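Plestumport Community Board > Home and Hobby > Framing and noticeboards

Pinboard or proper frame for the hallway?

meltberg_mum wrote:
Hello all, hoping for some friendly opinions before I put a hole in the plaster. My hallway wall is bare and I've a pile of prints that deserve better than a drawer.

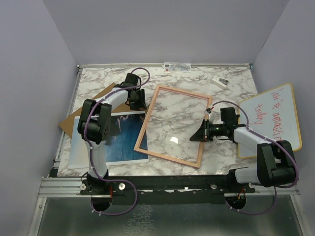
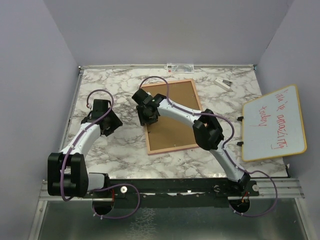
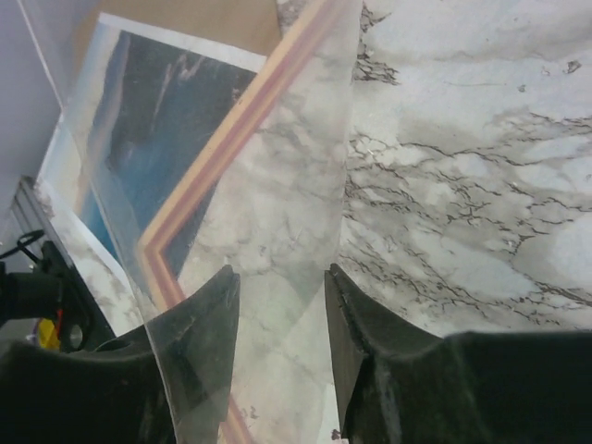 I've gone back and forth on this since we moved to Dunne Street, and my heart says one big wall of bits and pieces, with room for the kids' drawings and the odd bill. I do love a plain cork board with a light wooden frame like the one in the second picture, set near the whiteboard with the yellow border, and I could happily write something cheerful on a whiteboard every morning too! But would prints get ruined by pins?

Conall Nic Giolla wrote:
Lovely idea, but please don't pin anything you care about. I lost a good print that way. Frame the best 2 and let the cork have the rest.

brorketti_fan wrote:
Have to disagree with Conall, sorry mate. Clear plastic sleeves, pin through the edge of the sleeve, and the print never gets touched. Mine have been up for seven years.

Conall Nic Giolla wrote:
Fair enough, though sleeves scratch and go a bit cloudy in my experience, and then the colours look tired.

meltberg_mum wrote:
You're both very kind. I'll try sleeves on the cork first and save up for a frame in June.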